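Keeping a white washbasin cabinet clean and in order

By Beverley Wainwright
April 23, 2023

25 comments | 214 shares

We use cookies to remember your settings and to count visits. By staying on this page you accept them.

When I moved into my flat I had never owned a sink with drawers under it. In the house of my parents the basin stood on one leg and everything else lived on a shelf. So I had to learn this piece of furniture slowly, and I write down what I learned for other people who have the same white cabinet and the same grey marks on it.

Start with the top. Take everything off it, also the soap. I put all the small things on a towel on the floor, then I can't put them back without thinking. Wipe the basin with a soft cloth, warm water and a little washing-up liquid. Do not use the green side of the sponge. It makes fine scratches, you don't see them on the first day, but later the dirt sits in them and the white becomes dull.

The limescale at the foot of the tap is the most stubborn place. I wet a piece of kitchen paper with white vinegar, put it round the foot like a scarf and leave it for ten minutes. Then rinse very well. If your tap is gold or black, please read the maker's paper first, because vinegar can spoil some coatings. For the narrow gap behind the tap I use an old toothbrush, and for the corner where the toothbrush does not reach, a cotton bud.

Drawer fronts get dirty at the upper edge, where the fingers pull. Wipe them from top to bottom with a damp cloth and dry them at once. Water that stays on the lower edge goes into the board, and after one winter my first cabinet had a swollen corner. It can't be repaired, I tried with glue and also with sandpaper.

Inside the drawers I keep it simple. Upper drawer: things for every day. Lower drawer: spare things, and nothing heavy at the front. I cut low boxes from cereal packets before I bought any plastic ones, to see which sizes I need. Two of the cardboard ones are still there.

One more habit helped me more than any cleaner. I do not let things live on the edge of the basin. A single comb or razor is left there, and the next morning it has company.
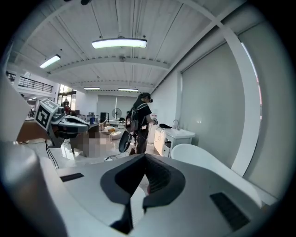

If you must keep something beside the tap, choose one thing and give it a small dish, so that the water under it can be poured away. Mine is a saucer which lost its cup.

For shiny floors in the same room, go over them last, walking backwards to the door, with a mop that is nearly dry. Too much water leaves stripes when the light comes in from the side. If there is a cable on the floor, unplug it and lift it up before you mop, do not push it to the wall with the mop as my brother does.

And the big white surfaces with a curve, such as the rim of a bath: wipe along the curve in one long movement and dry with a second cloth. Small circles leave small circles.

Next time I will write about roller blinds and how to take the dust off without taking them down.

Get new tips by email. Enter your address to join 2672 readers.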